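Two-Arm Assembly Work: Frequently Asked Questions

Skostero Shared Workshop, Operating Rules
Page maintained by Josiane Vidal, Safety and Standards Office

The answers on this page apply to all members, visiting teams and contract staff who run two-arm assembly sessions in the workshop. They explain the Operating Rules in everyday terms. If an answer on this page and the text of the Rules differ, the Rules apply.

General

Who must follow these rules?

Any person who starts, supervises or assists with a session in which robot arms handle parts. This includes remote operators. A person who only watches from outside the marked area does not need to be registered but must follow the instructions of the session lead.

Are the rules a replacement for the manufacturer's instructions?

No. The manufacturer's instructions for the arms and the grippers must be kept at the station and followed in full. Our rules cover matters those instructions leave to the site, such as floor coverings, cable routing and the handling of long parts.

How many people must be present?

Each session requires 2 people: a session lead and a second person who can reach the stop control without entering the working area. The second person may not be assigned other duties during motion. Reading messages counts as another duty.

Preparing the Work Area

Is a protective sheet permitted under the work?

Yes. Plastic sheeting is permitted under parts that scratch easily. The sheet must be pulled as flat as is practical before the first motion and checked again each time the work is moved. Minor wrinkles are acceptable. A fold high enough to catch the edge of a part must be smoothed out with the arms stopped. Where the sheet ends on a walkway, its edge must be taped.

May cabinets and storage units remain near the station?

Furniture may remain if it stands outside the reach of both arms, measured with the longest part that will be held in the gripper. Doors and drawers must be closed before motion begins. Members often measure the reach of the bare arm and forget the part, and this is the most common finding at inspection.

How should gripper cables be routed?

Each cable needs enough slack for the full turn of the wrist but must not be able to pass between the gripper fingers or under the part being worked on. The session lead moves each arm slowly through its planned path and watches the cable for the whole of that path. Ties may be placed on the links. They may not be placed across a joint.

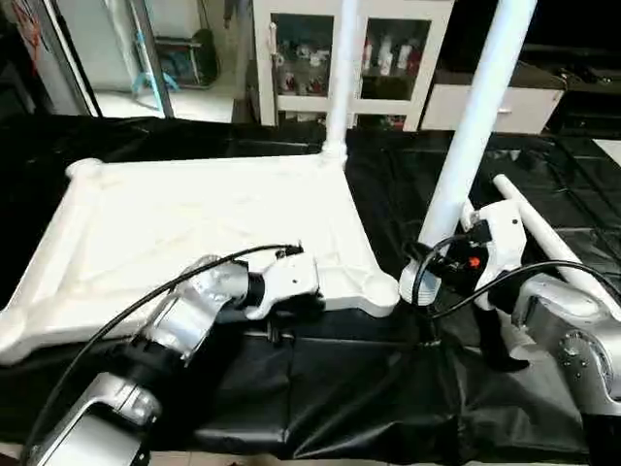

A cable that rubs against the work at any point must be rerouted before the session continues. Covering the point of contact with tape or foam is not an accepted remedy.

Handling Parts

What grip force may be used on plastic parts?

The limit for hollow plastic parts is 50 newtons at the fingers. A higher value, up to 100 newtons, may be approved in writing for solid parts. Requests are sent to Bastien Hervieu on Form 787 and should name the part, the material and the reason the lower value is not enough.

May one arm hold the base part while the other inserts a pole or leg?

Yes, and this is the preferred method for frames, stands and similar items. The holding arm must have a confirmed grip before the second arm begins its approach. The holding arm may not be released until the inserted part has been shown to stand without support. If the base part shifts during insertion, both arms are stopped and the grip is taken again from the beginning.

Where should a pole be gripped?

Near its base during insertion. A grip close to the joint gives better control of the angle and reduces the swing of the free end. The free end is part of the moving load, and its path must be clear to its full height. Operators tend to watch the joint, so the second person is asked to watch the top.
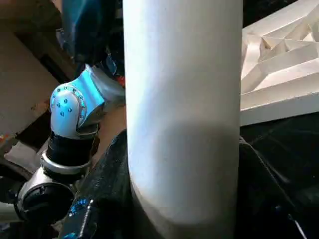 White column with a black gripper finger close beside it, seen from a camera near the gripper.

Are wrist cameras required?

They are required for any insertion that the session lead cannot see directly. A wrist view may not be used as the only view. At close range a single part can fill most of the picture, and the operator loses sight of the other arm. A second camera or a direct line of sight must be available at all times.

What is the rule for threaded or collared joints?

The pole must be lined up with the collar before any turning force is applied. If the pole leans after it has been seated, it should be backed out and seated again. Pushing a leaning pole upright with the side of a gripper is prohibited, as it loads the collar and the wrist together.

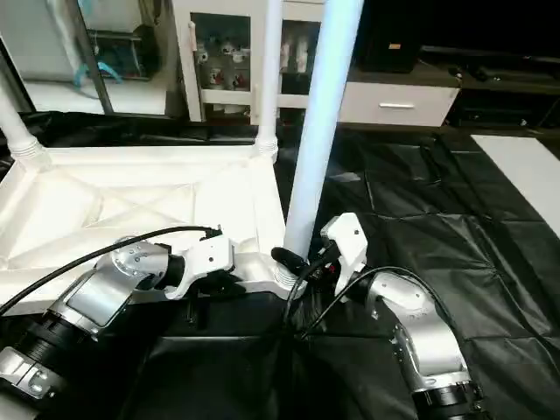 When a base takes several poles, each one is inspected before the next is started. The inspection is done by eye, with both arms stopped, and is entered in the session log by the person who carried it out. Entries may not be filled in together at the end of the session.

May a person steady a part by hand?

Only when both arms are in the protective stop state and the second person has said so aloud. Reduced speed is not a substitute for a stop.

Stops, Faults and Records

What must be done after an unplanned stop?

Leave the parts where they are. Note the position of both arms, the part held by each and the last command sent. The session may resume once the session lead has found the cause. If no cause can be found, the station is closed and Killian Bailly is informed. A restart without an entry in the log is treated as a breach of the Rules.

What if a part is dropped?

Stop both arms and inspect the part, the sheet and the gripper pads. A dropped part may be used again if it has no cracks or raised edges. Damaged pads must be replaced in pairs.

How long are session logs kept?

Logs are kept for the life of the station. Video is kept until the next yearly review in May, unless it relates to a reported event. Teams working under the Cordier program should also send a copy of their logs to the program office.

Who may approve an exception?

Exceptions are approved by Elspeth Yule or, in her absence, Apolline Riviere. Requests received by noon on Monday are normally answered the same week. An exception covers one task at one station and does not carry over to similar work.

Where can I obtain the full text of the Rules?

A printed copy is kept at each station and at the front desk. Members may also request a copy from the Safety and Standards Office.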